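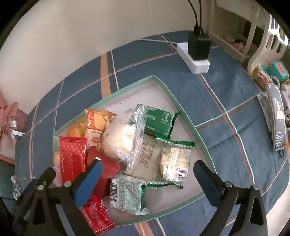
3.2 Meals and the presentation of national cuisine

Food took up more of the diplomatic calendar than either of us expected when we began coding the events. Of the 1,552 public engagements in the Omholm archive, a large share involved a meal, a tasting or a cooking demonstration, and these were often listed under trade or culture with no mention of food in the title. We therefore read the full entry for each event before assigning it a category.

Embassy staff told us that menus were usually settled late. The host mission proposed dishes, the venue kitchen answered with what it could get, and the final list was a compromise. Smoked meats and fresh cheeses were the items most often dropped, mainly over import paperwork. Preserves, honey and spirits traveled well and so appeared again and again, which may explain why guests in our interviews named them as typical of countries where they are a small part of the daily diet.

Schnyder (who carried out the interviews) spoke with 17 cultural attachés, 7 of whom had served in more than one country. Those with several postings described changing the same dish for different audiences: less salt, smaller portions, a sauce served on the side. Only a few saw this as a loss. One said that a stew nobody finishes does little for anyone — the recipe could be corrected on a second visit.

Figure 4. How food events in the Omholm archive were coded
Event listing → full entry read → meal, tasting or demonstration → host mission or outside partner

Press coverage followed a different pattern. Magazine pieces favored the ambassador's own memories of home cooking, while newspapers reported the guest list and gave the food a line or two. Pfister's earlier coding of the Trilent press collection separated these two kinds of article, and we kept her categories with one change: recipes printed beside an interview were counted as part of it. The effect of this change on the August totals is discussed in Section 3.4.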